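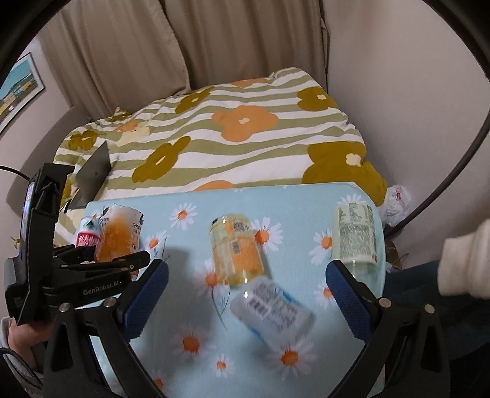 About us

Luvon is a small company for tidying of rooms. We come to bedrooms, student rooms and one-room flats, and we put them in order together with the person who lives there. We do not do deep cleaning and we do not do removals. Our work is the ordinary things which collect on tables, under beds and on the backs of doors.

How we started

The company was started by Leen Sayegh and Khalil Shboul, who lived at that time in the same house with five other tenants. Every one of them had a bed, a small table and very little space for anything else. Leen was the person in the house who was always asked for help before a landlord's visit, or before somebody's mother came. After one winter of this she proposed to Khalil to do it properly, with a price and a telephone number. Khalil had worked before in the stockroom of Cunha, a shop for household goods, and he knew how to sort many small objects without losing any of them.

In the first year we visited 1,143 rooms. Last year it was 2,473. We are glad about this number, but we have also learned that we must not accept more visits in one day than we can finish with good attention.

What we do in a room

We always begin with the table. In a small room the table beside the bed is a desk, a kitchen and a shelf at the same time, and most often it is full of bottles. Water, juice, cold tea, something for the skin -- they stand together or they lie on their side, and the owner does not remember any more which one is from today. We ask the owner to pick up each bottle and tell us one of 3 things: keep, finish or recycle. Bottles to keep stand at the back of the table with the caps closed well. Bottles to finish go to the front. Recycling goes to the bag by the door, rinsed, with the cap as your local council asks for it.

After the table comes the floor under the bed. This part takes longer than people expect and we plan one full hour for it. We bring boxes with low sides, which can be pulled out with one hand. Then come the clothes which hang outside the wardrobe, then bags, then chargers and cables.

We do not throw away anything without a yes from the owner. Also we do not make remarks about what we find. If you like your old tablecloth, it stays, and we will only shake it outside and put it back straight. 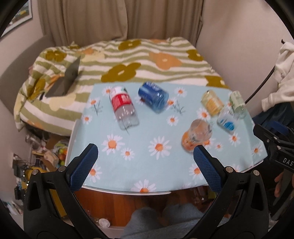
Drinks on a low table with a daisy cloth, next to the bed.

The people

Leen Sayegh makes the first visit to almost every new customer and writes the plan for the room.

Khalil Shboul is responsible for the boxes, the bags and the van. Please ask him if you need boxes in an unusual size.

Shadi Issa joined us for the student rooms. He speaks Arabic and English, and he is very patient with paper.

Jabari Mfinanga takes the evening visits, from 5 pm until 9 pm. Many of our customers work in shifts and for them this is the only possible time.

Jonas Bachmann answers the telephone and sends the invoices. He also wrote our booklet "Ultitz", which has one page for each corner of a small room. We have given out 1,755 copies, and it is free with your first visit.

Our prices and promises

A visit for one room has a fixed price, and we tell it to you before we come. If we need more time than planned, the price stays the same. If you are not at home at the agreed hour, we wait twenty minutes and then we call you.

Students and pensioners pay less in all months except September, when everybody moves at once and we are fully booked. For tenants of the Davico houses there is a separate agreement with the house office, so please mention your house when you book.

We offer also a second, shorter visit after six weeks. It is mostly for the table and the space under the bed, because these are the two places where things come back first. You can book it on the same day as the first one or later by telephone.

Contact

The telephone is open in the mornings from 8.30 until noon. In the afternoon we are in the rooms, so please leave a message with your name and your street, and Jonas will call you back before the evening.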